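Sestwood workshop book, August, 7.40 am

Jarkota van back in bay 2. Same complaint as last time: the owner says it "loses interest" on hills. Converted from a 1988 petrol ute motor, so I have some sympathy.

Pulled the pack cover. Cell group nearest the tailgate sits 65 mV under its neighbours at rest. Swapped the sense lead to rule out the harness. Still low. Swapped it back, as the old one had the nicer label.

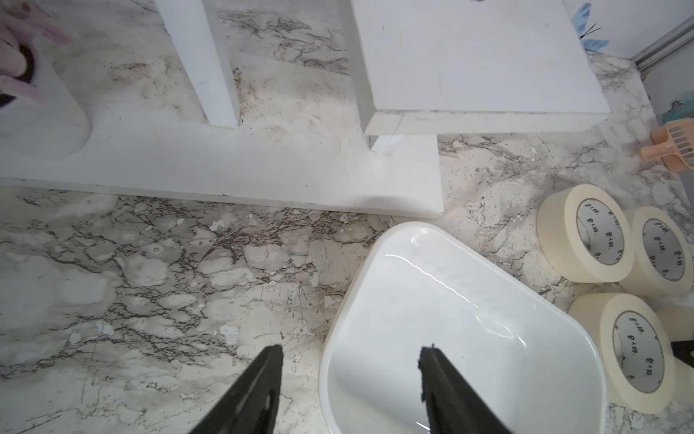
White tray.

Controller is the Stimovport, set to a 200 A limit by whoever did the conversion. Manual for it is a photocopy of a fax. Page on derating is missing – naturally – though the page on choosing a mounting colour survives in full. Raised low-voltage cutback delay one notch, logged the old value on the inside cover.

Drove the hill behind the tyre place twice. First run fine. Second run it went soft near the top and a cyclist passed me. He waved.

Rang Đàm about a replacement group. They can match the chemistry but not the date code, and want the old one back for the core charge.

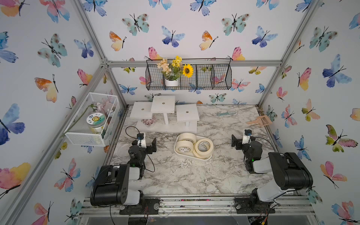
Xuân Khương reckons I'm blaming the cells too early, and wants the busbar joints torqued and measured under load before anyone spends money. Annoyingly fair. Clamp meter is on charge, joints after lunch.

Still to do: coolant hose clip, odometer calibration, ring owner.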